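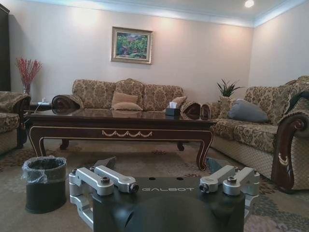
*The gripper facing the coffee table, with the bin on the left.*

12/10/25

Second write-up of term, and I'm behind already. The robotics club meets on Wednesdays and Sundays now, and I've missed putting up notes for the last few. I'll try to cover the tidying project in one go and then keep it shorter after that.

The project is called Lestimik. The name came from a misheard word in the first planning meeting and it stuck. The aim is to get the arm to do small tidying jobs in a living room: pick up a tissue, put it in the bin, straighten a cushion, and do all that without knocking into the furniture. We have until February, when we show it to the other clubs at the Boateng open day.

There are 4 of us on it this term. Efua Amissah looks after the recordings and the labelling. I do the scripts that sort the files. The other two drive the arm and swap over when their hands get tired, which happens sooner than you'd think.

**What we're recording**

Each run is one short job from start to finish. The person driving starts from a set position, does the job, opens the gripper and goes back. If something goes wrong halfway we keep going and mark it as a failed run. Last year's group threw their failed runs away and then had nothing to show the model when it made the same mistakes, so we're keeping ours in a separate folder.

We have 1298 runs in total. I thought that was plenty until I sorted them by task. Tissue to bin makes up most of it. Cushions come next. Anything to do with the side of the room nearest the armchair is very thin, and we need to fix that before we train again.

**The room**

Last year everything was done on a bare bench with coloured blocks. It worked well on the bench and badly everywhere else. A real living room is harder in ways I hadn't thought about. The top of the coffee table is dark and very shiny, and it reflects the sofa behind it. The first model we trained kept treating reflections as things it could reach for. The tissue box is black on a dark brown table, so the box itself is hard to pick out, but the white tissue sticking up from it is easy.

The carpet is patterned all over, and the sofas have their own busy pattern, so plain cushions are a relief. Beige on beige and brown is still not great. The grey one on the right-hand sofa gets found more often than the others.

The bin is the part I like least. It's small and black and has a see-through grey bag folded over the rim. If the fingers come in low they catch the bag and drag it. We now come in from higher up and let go sooner. That made a bigger difference than anything I changed in the code.

**Results so far**

We trained on everything up to the end of last week and ran a proper test on Friday. Tissue to bin worked 65 per cent of the time. Most of the misses were on the pick: the fingers closed just in front of the tissue, or took hold of it and then lost it on the way over.

Cushions were worse. It can grip a corner and pull, but it doesn't seem to know when to stop, and twice it pulled a cushion on to the floor. I haven't got a good number for that one because we ran out of time and I don't trust the few tries we did.

We also compared the two training set-ups. Kallus is the older one and Stinum is the one Efua wrote over the summer. Stinum is quicker to train and the movement is smoother. Kallus is a bit better at finding the tissue when the light changes. We're going with Stinum for now and I'll keep Kallus on the spare machine.

**Jobs for this week**

- More runs on the left side of the room
- Cushion runs with a clear stopping point
- Record some with the ceiling lights off
- Rename the old files so they match the new ones (me)
- New bin bags

If you're in the club and want to have a go at driving, come along on Wednesday. You don't need to have done it before. Bring your own laptop if you want to help with labelling, as we only have the one good screen and Efua will be using it.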